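1/ I finished the audiobook of "The Quiet Ledger" by Kenza Lamrani yesterday. It is a self-help book, 332 pages in print, and I want to write some notes before I forget them.

2/ A friend gave me the title in January. I was not in a hurry. Books about changing your life make me a little tired, and this one has the word "abundance" on the back cover two times.

3/ But the idea is simple. Every evening you write one line about what you gave your attention to. Only the thing and how long. No goals, no feelings. Lamrani calls this "keeping the ledger."

4/ I write mine at the kitchen table, usually at 9 in the evening.

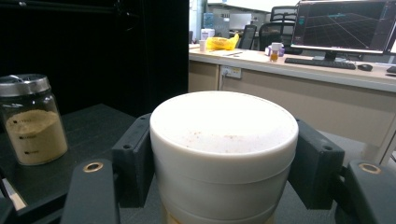 White cup, brown specks on top.

5/ The first chapters are the best. She tells how she worked for a small shipping office in Mostow and kept accounts for other people, but could not say where her own days went. I liked this part very much. It is written by a person who knows numbers.

6/ The middle is weaker. There are 5 chapters of interviews with successful people and they all say almost the same thing – wake up early, say no, trust yourself. I would keep one, the interview with Nisreen Salameh, who failed with two bakeries and speaks about it without any decoration.

7/ Salameh's line that I copied: "I was not lost, I was only not looking at the clock." I don't know if it is wise or only sounds wise. I am still thinking about it.

8/ About the audio edition from Sleiman: the reader has a calm voice, but she reads the exercises too fast. You have to stop and go back. If you can choose, take the paper book, it has empty lines for writing.

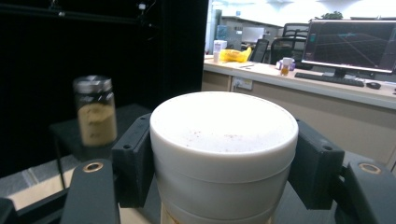
9/ Who should read it? Maybe people who have tried big planning systems and left them after a week. If you already keep a diary, you will find more than 200 pages of things you know.

10/ My own ledger is on its third week. Yesterday's line: "Reading reviews of notebooks, 50 minutes." I did not buy a notebook.

11/ Next I will read her older one, "Prestness." The library has one copy and there are two people before me. If you have read it, please tell me if the interviews are shorter.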